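Participants Wanted: Home Paperwork Study

Zondau is looking for 34 adults to take part in a study of how people store papers at home. We want to know where bills, warranties, school letters and medical records end up, and how long it takes to find one when it is needed.

The study is led by Anastasia Chrysikopoulos. Home visits are arranged by Rafail Sotiropoulos, who will be your contact from start to finish.

Who can apply

You must be 30 or older and have lived at your current address since February or earlier. You can rent or own. You do not need to be organized – we would like a mix of tidy filers and people who keep everything in one drawer. People who work as archivists, bookkeepers or office managers can't take part in this round.

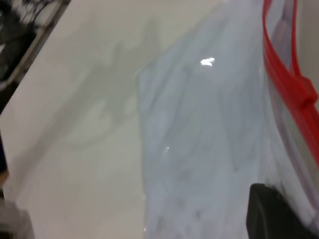

What you will do

The study runs for six weeks. In the first week you fill out a survey and we visit your home for one hour. We ask you to find five ordinary documents, such as a lease or a car insurance card, and we note where they were kept. We do not read them or copy them.

After the visit you choose one way of storing papers from a short list and use it until the study ends. The choices are a box with dividers, a ring binder, or clear plastic pouches and folders that close with a zipper. We supply the materials and you keep them.

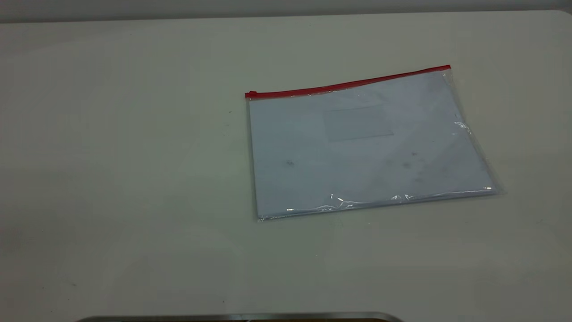
Once a week you write a few lines in a paper diary about what came in the mail, what you kept and what you threw out. Most people need ten minutes for this. A second visit in week six follows the same plan as the first, with five different documents.

Pay

Participants receive $900 after the second visit. If you leave early, you are paid for the weeks you finished.

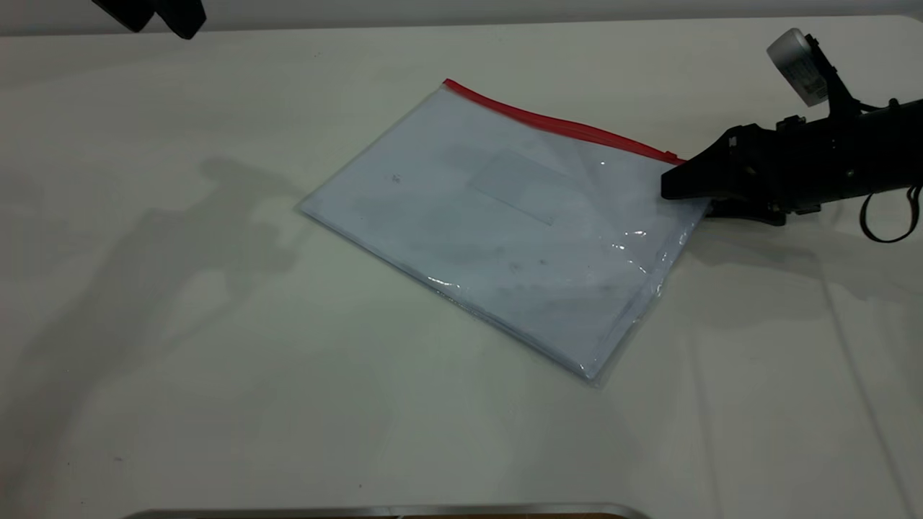 Payment is by check or bank transfer. Parking and bus fare to the opening meeting at our Stusen office are paid back separately, so please hold on to your receipts.

How to apply

Send your name, age, phone number and the number of people in your household to Rafail Sotiropoulos, Zondau, Room 871, Stusen. Please write "Paperwork" on the envelope. Applications must reach us by Friday, August 16, 2019. We will call everyone who applies, including those we can't place.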